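Search this thread Search Go

Budget notes for a two-arm laundry robot, posted August 14, 2024. I do the equipment planning at Harnine. Our test case is the plain household one: a basket, two garments, a front-loading washer, ordinary flooring.

The purchase price is the easy line. Three suppliers will quote an arm pair with hands inside a week. What moves the total is everything attached to the arms, and the quotes we got handled that part very differently.
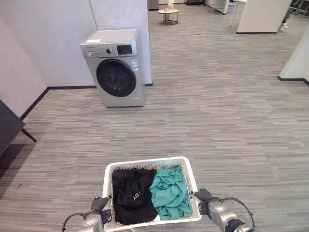
What should a first-year budget cover besides the robot itself?
Spare finger parts, cable sets, sleeves, a service visit, training time, and enough floor space to turn with a full basket. Put each on its own line. If they are folded into one "support" figure you can't compare vendors.

14 comments 31 shares

Hands first. Lasis sells theirs as a sealed unit, so a worn fingertip means shipping the whole hand back. Liletden sells fingertips and joint brackets separately. The Liletden hand costs more on day one. Over a three-year plan it came out cheaper on our sheet, mostly from downtime.

Ask for the spares price list before the demo. If the sales rep says it is "under revision," leave the line open and mark the quote incomplete. We did that with one bidder and had the list by the next morning.
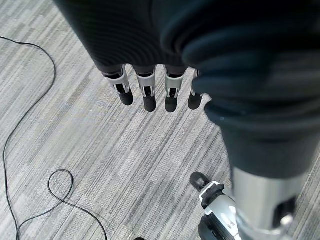

Covers are a consumable. Ours are budgeted at 6 per arm per year. Olanrewaju Oyelaran in purchasing wanted to list them under cleaning supplies, and I asked for them to go under maintenance so they show up next to the cables they protect.

Cables: price the full replacement set, connectors included. Our quote was $748 a set. Check who is allowed to fit it. One contract voided the warranty if the customer did, and the technician's call-out cost more than the set.

Lead time matters as much as price. Ogbonna quoted 23 working days on wrist parts. The plan has to hold one wrist in stock or accept a month with one arm. We are holding one.

9 comments 12 shares

Floor space. Measure the route the basket takes, with the arms out to the sides, and write down the narrowest point. Then do it again with the washer door open. Aminu Nwachukwu did ours with painter's tape and a cardboard cutout of the base. Cost: one afternoon. It ruled out the wider base before anyone had signed for it.

Set-down points belong in the plan too. A robot carrying a basket needs somewhere to put it, at a height both hands can reach. Stools and low tables are cheap. Deciding the height late is expensive, as it can change which arm mount you order.

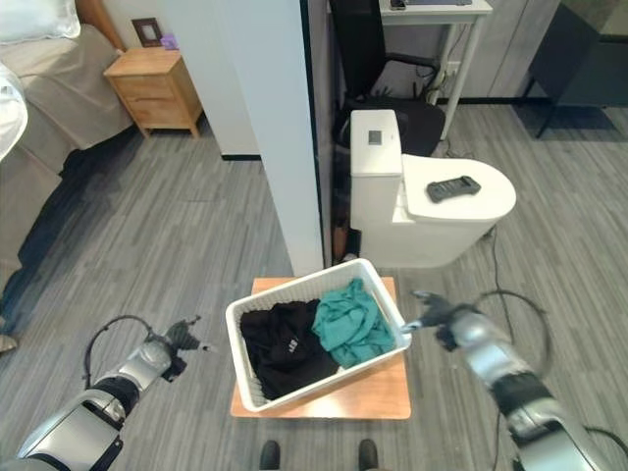

Write the acceptance test around the home you have in mind. Ours names the rooms, the flooring, the basket, and the load. The vendor's standard test used one folded towel on a bench, and passing it would have told us very little about what we were paying for.

Tie the last payment to that test. We hold back a fifth. Two bidders accepted it as written. The third asked for a tenth and got a no.

Don't reuse an old depreciation schedule. Ours dated from 2018 and was written for fixed machines bolted to a floor. It spread the cost over too many years for hands and wrists. Arms and base now sit on one schedule, hands on a shorter one.

Still open: insurance. The carrier wants a value per component and we only have a value per system. I'll add the numbers to this thread when the revised quote is in.

22 comments 40 shares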